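A morning at the Vasylenko open day, and the fault they would rather have skipped

Visited 17 Jan 2024. Travel paid by me, lunch paid by them.

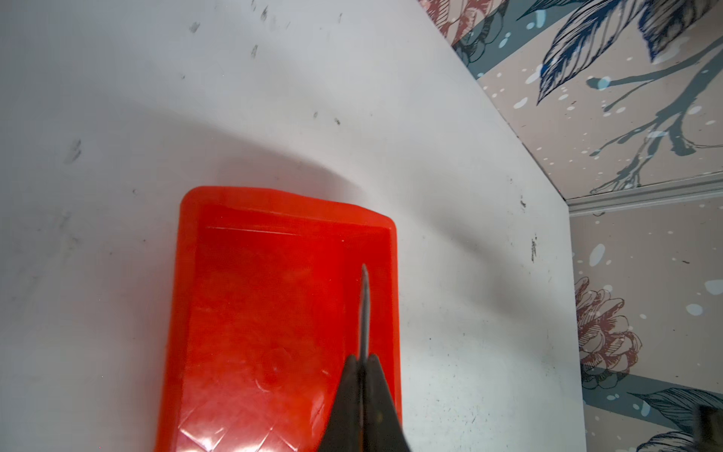

Getting there and getting in

Vasylenko has the back half of a former print works on the edge of Clorkby, behind a tile wholesaler. The bus drops you on the wrong side of the highway and the signs give out after the first turn. I signed a visitor form that ran to two pages, one of them a promise not to lean on anything.

The invitation said "see reliable tabletop handling in a home setting." I have been to enough of these days to read the word "reliable" with one eyebrow up. In June I sat through a whole afternoon at another firm where the arm was "just being recalibrated" from the welcome coffee until the coats came out. So I came with low hopes and a notebook.

The home setting turned out to be a white work surface set against walls papered with flowers, leaves and diagonal stripes, with a red-orange plastic tray on it. The arm carries a dark gripper, and between its jaws sits a thin metal point. It goes down into the tray, stops just over the floor of it, and comes back up. That is the whole act. The software that decides where to stop is called Notis, and the people there said the name so often that I began to suspect a bonus scheme.

The talk

Tariq Siddiqui gave the opening talk. He was pleasant and quick and had 16 slides, most of them with one large number on it. The number he kept returning to was 1000, the count of runs they had made without what he called a "reportable contact." I asked what made a contact reportable. He said one that tripped the force limit. I asked how many contacts had not tripped it. He said that was a different metric and he could send it to me. It has not come.

I'll say for him that he didn't pretend the question was silly. Other hosts have.

The fault

We were a group of 12, standing behind a strip of yellow tape that seemed to me rather close to the arm. The first few runs went as promised. Down, pause, up. The pause was longer than I expected, and a woman next to me from a packaging company asked if it was thinking. It was waiting for the camera to settle, we were told.

Then it went down over the right side of the tray and didn't pause. The point met the inner wall of the tray, and the tray slid. It was a small movement and a small noise. The arm kept pushing, the tray kept going, and for a good couple of seconds the control screen showed a green bar and the word READY.

Vitalii Bondarchuk, who runs the test bench, hit the stop button. The software did not stop the arm. A man with a quick hand did. I wrote that down and underlined it, because by the time we got to lunch the story had already turned into "the system was brought to a safe stop."

What they said had happened

Siddiqui's version was that the tray had been set down out of place after the previous group. Bondarchuk's version, which I got later by the coffee machine and which he was happy for me to repeat, was duller and more believable. Notis finds the rim of the tray and works out the walls from that. Plastic shines, shadows from the arm fall across the surface, and every so often it picks the wrong edge. When that happens it believes it has more room than it has.

That explains the bump. It does not explain the push. For that you have to know that the force limit had been raised for the open day, so that small touches would not keep halting the show. I asked twice to be sure I had heard right. I had. The tray is light and slides before it pushes back hard enough to count, so under the raised limit nothing tripped.

In other words the number on the slides depends on a setting that the same people can turn up and down. I asked Siddiqui if the 1000 clean runs were made with the normal limit. He believed so. I would want to see that on paper.

The log

To his credit, Bondarchuk pulled up the log for anyone who cared to stay, and four of us did. The run was number 2651 on that bench, so the thousand on the slides was picked out of a longer history. The log entry for the push read "completed – operator ended." There was no warning, no flag, nothing a person reading it next week would stop at. He had to type a comment in by hand.

This bothered me more than the bump. Machines bump things. A log that files a bump under finished work is how you get to a thousand clean runs.

The gripper and wrist parts come from a supplier called Jotelance, and there was a half-hearted attempt by someone at the back to move the blame that way. Bondarchuk shut it down. The parts did what they were told, he said.

What I'd want before going back

The normal force limit, left alone, with visitors present. The stop tested in front of us with the tray put in the wrong place on purpose. The tape moved back a good step, given that what the arm carries comes to a point. And the contacts that didn't count, counted.

They ran it again after lunch, slower, with Bondarchuk's hand resting next to the button the whole time. It went fine. The group clapped, which I thought was generous – I kept my hands on my notebook.

The bus back to the station goes from the tile wholesaler's side, twice an hour, and the shelter has no roof.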